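Home | Forums | Members | Search | Help

Plotcombe Robotics Forum > Research Methods > Manipulation and Evaluation

Thread: Scoring partial success in tabletop tasks - the Zeneck protocol

elari_bench
We are circulating the evaluation method used in the Zeneck study ahead of the final report, and we invite comment from members. The policy was trained on 2,808 demonstrations of kitchen tabletop tasks and was then tested over 1,470 trials. Each trial is marked against 10 checkpoints in place of a single pass or fail. Objects are returned to a drawn layout before each trial, and the marker is not told which version of the policy is running.

Under pass or fail marking, the two versions of the policy could not be told apart. Under checkpoint marking the second version scored higher, mostly on the reach and first contact stages.

tdm_North
Thank you for posting this in advance. My department has used checkpoint marking for two years and I support it in general. I must question the claim that one version is better. If both versions finish the same share of tasks, a higher score at the reach stage is of limited interest to anyone who needs the task finished.

elari_bench
The draft does not claim that the second version is better overall. It claims that the two differ, and it states where. We accept that the summary paragraph could be read otherwise and it will be reworded.

gantry_and_co
I disagree with tdm_North. A group choosing where to collect further data needs to know at which stage the arm fails. A single figure for completed tasks gives no help with that.

My own concern is the layout. Was one drawing used throughout, or several? A policy can learn a fixed arrangement very well and fall apart once the bowl is moved by a hand's width.

elari_bench
Several drawings were used, and none of the test drawings appeared in training. They are held in the Politis archive with the score sheets, and members may request access in the usual way.

quietservo
Two points on the marking sheet.

First, "object grasped" and "object lifted" are separate checkpoints, yet the sheet gives no minimum height for a lift. Our markers disagreed on this more than on any other item until we set one.

Second, the original plan spoke of 3,000 demonstrations. The report should state what became of the remainder. Were they discarded, and by what rule?

elari_bench
On the first point, a minimum height will be added and the affected trials marked again from the recordings.

On the second, demonstrations were removed where the operator stopped before the task was complete or where the camera stream had gaps. The rule was written down before training began and will be printed as an appendix.

tdm_North
That answers the question on exclusions. I maintain my view on the headline result - the share of completed tasks should appear first in the abstract, with the checkpoint scores after it.

gantry_and_co
I would be content with that order, provided both figures appear in the same table.

elari_bench
Agreed. The table will carry both, with completed tasks in the first column. The revised sheet will be posted to this thread in January, and comments on the wording of individual checkpoints remain welcome until then.

Filed under: evaluation, manipulation, scoring methods

Contact the moderators | Copyright Plotcombe Robotics Forum | Back to top

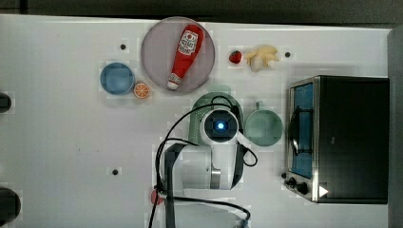
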